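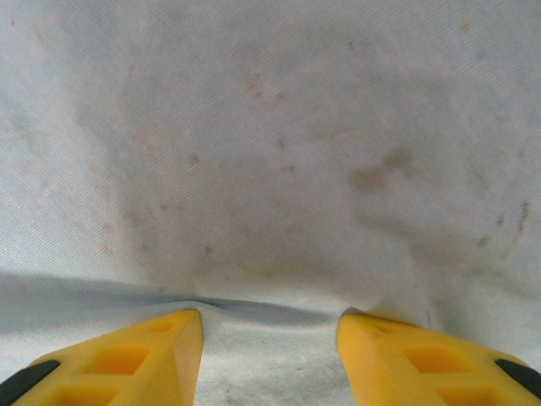 Folding robots and stained laundry: what should our rules say?
Posted Friday, September 9, 2022

We're writing house rules for a two-arm folding cell at Lurnitz and I'm having a great time with it! Where I'm stuck is dirty cloth. Should spotted or stained pieces be banned, or allowed with a note? And does anybody have a rule for how the arms get parked?
prandanow

boström_bench
Keep the stained ones! Real laundry has marks on it, and a gripper that has only met spotless cotton is in for a shock. Our rule is to write down the cloth type, the colour and any marks before the run starts, then wipe the finger pads when you change pieces. We've done over 1,000 runs that way and the notes get used constantly.
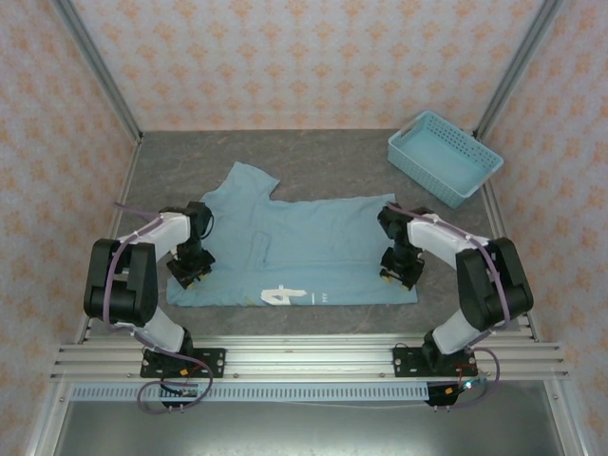 Page 4 of 18

One shirt on the table at a time, laid flat, with the basket pushed into a back corner where neither arm has to reach across it. I'd put cables in the rules too. Leave enough slack for the elbows to swing, but no loop that can snag on the rail. And power off before anyone's hands go in past the rail, even for a sleeve. I'm pretty strict on that one.

wirance
agree w/ above. we park arms up and out, fingers open. get the park position in writing, ours wasn't until January and every shift did it differently. does yours have an e-stop on both sides? that's the first thing I'd check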